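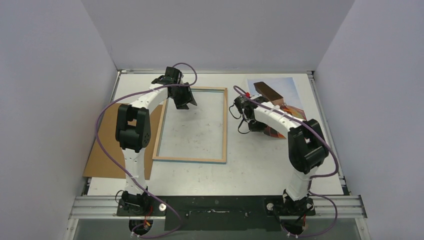 Page 3 of 7

**Re: Float mounting vs. matting for textile pieces?**

---

**quiltedmoth** wrote:

OK so picking this back up from page 2 where we got stuck on the glass question. I went home and measured, and the sampler is a lot more warped than I remembered. The linen pulls in at the waist like an hourglass. If I put a mat over it, the mat window is going to show that curve on both sides unless I crop into the border, and the border is my favorite part. It's all little strawberries!

So I'm leaning toward floating it now. I'd stitch it down to a covered board, leave a margin all the way round, and let the edges be as crooked as they want to be. My grandmother made this thing when she was in school and she was not a patient child, and I kind of like that it shows.

Frame is going to be light wood, no stain. That much I've decided.

---

**deckle_edge** wrote:

Float it. I said so on page 1 and I'll say it again. A mat on a crooked textile makes everybody look at the crookedness.

What are you covering the board with? If you say felt I'm logging off.

---

**quiltedmoth** wrote:

> If you say felt I'm logging off

...washed cotton? Please don't log off.

---

**deckle_edge** wrote:

Washed cotton is great. Wash it twice, hot, no softener. Iron it while it's still a bit damp and then pull it over the board snug but not drum tight. If you overdo it, the weave goes wavy near the corners and you'll see it every single time you walk past.

---

**SecondCoatSam** wrote:

I'm going to be the grump here. I've floated four or five pieces over the years and I've gone back to mats for anything old. The float looks wonderful for a while and then the piece starts to sag between the stitches, and on linen with any weight to it you get these little scallops along the top. I had one on the stairs that looked like a shower curtain by the second summer.

A mat holds the edges flat. Yes you lose some border. You can also have the window cut to follow the piece if you're willing to pay for it, or if you've got steadier hands than I do.

---

**deckle_edge** wrote:

Sam, how far apart were your stitches?

---

**SecondCoatSam** wrote:

I don't remember, it was years ago. An inch? A bit more?

---

**deckle_edge** wrote:

Well, there's your shower curtain.

---

**SecondCoatSam** wrote:

Every book I own says an inch is fine on a small piece. I'm not going to put a stitch every quarter inch through somebody's hundred-year-old linen. Each one of those is a hole.

---

**plumb_and_level** wrote:

You're both sort of right. If the needle is fine enough and you go between the threads, you're parting the weave and it closes up again when you take the stitches out. If you're punching through threads then yeah, that's damage. I use the thinnest needle I can still thread, which at my age is getting thicker every year.

For the top edge I go close together. Sides can be wider. Bottom edge I barely tack, because it's just hanging there anyway.

@quiltedmoth what's the overall size? Did you ever say?

---

**quiltedmoth** wrote:

I did but it's buried! It's 15 inches tall and about 7 wide at the narrowest bit. So pretty skinny. It's light too, the linen is almost see-through in places.

---

**plumb_and_level** wrote:

Oh that's nothing. A piece that small and light isn't going to sag on you if you do the top properly. Float it and be happy.

You do need a spacer though. Don't let the glass sit on the stitching. I've opened up frames where the wool was stuck to the glass and it's a miserable afternoon for everybody.

---

**quiltedmoth** wrote:

Yes, spacers! That was my other question. The shop near me carries Deten strips and also a kind by Kametico that's stick-on. The Kametico ones are cheaper and look easier, but I'm nervous about adhesive anywhere near this.

---

**hingebinder** wrote:

Delurking to say I've used both. The Deten ones are a pain to cut clean -- I ended up using a little miter box and a fine saw, and even then I ruined two. But they hold. The Kametico strips went on in five minutes and I was very pleased with myself, and then one let go in a warm room and slid down behind the glass where I could see it from the couch. I left it there for most of a year out of spite.

If you go stick-on, put it on the glass side and check it's gripping before you close up the back.

---

**SecondCoatSam** wrote:

Or you could use a mat, which is a spacer you don't have to buy separately.

---

**deckle_edge** wrote:

SAM.

---

**quiltedmoth** wrote:

Haha OK. I do hear you Sam, and I'm going to lay a scrap of mat over it tonight just to look, so I can say I gave it a fair shot.

Next thing is money. The framer quoted me 40 dollars just for the corner joining if I bring in my own molding, and then glass on top. Is that normal? I could do the corners myself but the last frame I glued had a gap you could slide a playing card into.

---

**plumb_and_level** wrote:

Depends where you live, but I wouldn't argue with it. My guy at Appiah Frames charges 30 for that and he's been saying he'll put it up since March. A decent joint on pale wood is worth paying for, too. On dark wood you can cheat with a wax stick. On light wood any filler shows up like a pencil line.

---

**hingebinder** wrote:

Agree on the pale wood. I tried to fix a gap on a maple one with glue and sawdust and it dried the color of toast.

If you do want to try it yourself, get a strap clamp and do a dry run with no glue first. Lay it flat on a table and check both diagonals. If they match you're square. If they don't, loosen, nudge, check again. I do the dry run the night before so I'm not already annoyed when the glue comes out.

---

**SecondCoatSam** wrote:

Diagonals, yes. That one I'll sign off on without a fight.

Also, glue the ends twice. Thin coat, let it soak in for a few minutes, then the real coat. End grain drinks the first one.

---

**quiltedmoth** wrote:

Never knew that about the two coats, and it probably explains the playing card gap. I might buy a cheap length of molding and practice before I decide about the framer.

Update on the mat: tried it. I lost the whole left column of strawberries and half a bird. Sorry Sam.

---

**SecondCoatSam** wrote:

I can't ask you to cut a bird in half. Float the thing.

---

**deckle_edge** wrote:

Screenshotting this.

---

**plumb_and_level** wrote:

Quick one before I forget: what glass are you getting? If it's going anywhere with daylight, pay for the UV kind. Those old reds fade, and the strawberries will go first.

---

**quiltedmoth** wrote:

It's going in the upstairs hall, which has one small window at the far end. The framer showed me a Delari one that's UV and low glare, but it was a big jump in price over the plain. Would plain be OK in a hall that dim?

---

**hingebinder** wrote:

I'd still go UV. You can skip the low glare if you need to save somewhere. In a hallway you mostly see it from the side anyway.

---

**quiltedmoth** wrote:

OK, UV without the fancy coating. I'll call and ask if they'll cut it to size while I wait. Going to wash the cotton tonight -- twice, hot, I know!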